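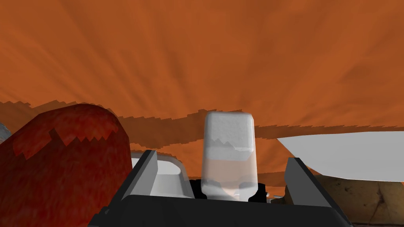
Orange, with a jagged darker band running across it.

Finished Drurncombe last night. 917 pages. Going to put a few thoughts down while it's fresh. No spoilers past the first part.

It's a novel about two sisters who inherit a ferry business from an aunt they barely knew. One wants to sell, the other wants to run it. Most of the book is them not talking about that.

I started it in March, got to page 90 and gave up. Too many cousins, and every one of them has a boat named after another cousin. Picked it up again in the summer with a pencil and a family tree on the back of an envelope. Much better.

The first 20 chapters are slow. I don't mind slow, but there's a long stretch about harbour fees that I read twice and still couldn't explain to you.

Then the Martinelli comes in with the wrong cargo and the whole thing wakes up. I read from there to the end of part 2 in one sitting and let my tea go cold.

What it does well is money. Who has it, who pretends to have it, who pays for lunch. The younger sister keeps a list of everything she's been lent, and that list upset me more than the funeral did.

What it does less well is the town. Bosum is meant to be a busy port but I only ever saw the one pub and the ticket office. For a book this size I wanted a few more streets.

The ending will annoy some people. It stops on a phone call. I went back and reread the chapter before it and I think the answer is in there, but I wouldn't swear to it.

Someone asked if you need to read Testico first. No. Same author, shared setting, but only the lighthouse and one lawyer carry over. It's shorter, so try that if you're not sure about the style.

Four stars from me. Posted the same on my reading log, 8/30/25. My paperback's spine has split at the harbour fees, so it's staying on my shelf. Try the library.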